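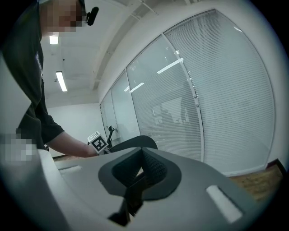
5 Feb 2026
Bench 2, Brirkham room

Carried on with the marker cubes. Total order is 1,512 faces. As of this afternoon 281 are on, which is 46 full cubes plus five faces on the one Guido left for me to finish.

Printing
Matte label stock from Torier, printed at 300 dpi, scaling off. The first sheet this morning came out slightly small. Print dialog had gone back to "fit to page" by itself after the update. Checked with calipers: the outer black square should be 19 mm and it was a hair over 18. Threw that sheet out and reprinted. From now on measure one square on every sheet before cutting, both directions, and write the two numbers in pencil on the margin.

The gloss stock is still in the drawer. Don't use it for these. Under the bench lights it goes white at low angles and you lose the pattern. Fine for drawer labels.

Cutting
Steel rule and a new blade. Cut the long lines first across the whole sheet, then the short ones. I tried the guillotine on one sheet and it pulls the last strip out of square, so back to the knife. The white border has to stay on all four sides. If a cut runs into the black, bin the face, don't try to save it. I've been leaving the border a touch narrower than the cube face so nothing overhangs, and the corners don't lift when the cube gets handled.

Blanks
The white blanks from Balaskas are better than the September lot. Edges are cleaner and there's less dust in the bag. Still wiping each one with alcohol and letting it stand before the label goes on. A few have a sprue mark on one face. Put face 6 there, it's the bottom one and the label covers it.

Sticking
Tweezers for placing, thumb for pressing. Start at one corner, line up two edges, then lay it down flat. Pressing from the middle traps a bubble every time on this stock.

Orientation is where I lost time today. The patterns look alike enough at this size that it's easy to put one on a quarter turn out, and the inner cutout is the only thing that tells you. Found two cubes in the finished tray with face 3 rotated. Both were from the end of yesterday. Peeled them, cleaned off the residue, redid them. The label tears when it comes off, so count on losing the print. I've taped an unfolded paper net to the bench, with the number and an up arrow on each face, and check every cube against it before it goes in the tray. Pick it up and turn it through all six in the same order - front, right, back, left, top, bottom. Slower but no more wrong ones since lunch.

Glue
Guido Sanna wants a dot of Gover under each label in case the adhesive creeps. Tried it on three cubes. Two are fine, the third has a gray shadow showing through near one corner where I put too much. Left all three on the shelf over the sink until Monday with a plain one next to them. Not gluing any more until we've looked at them. If we do glue, use the needle tip and keep it well in from the edge.

Bench
Moved the cutting mat to the left end and the finished trays to the back, offcuts go straight in the bag now. White labels on a light bench top are hard to find once they drop. A dark sheet under the sorting area would help, there's some card in the flat file.

To do
- order one more pack of the Torier matte, the open one won't last
- blades
- redo the tray labels, the old ones still say batch A
- ask Guido if the spares are in the 1,512 or on top of it
- last face on his cube (face 4)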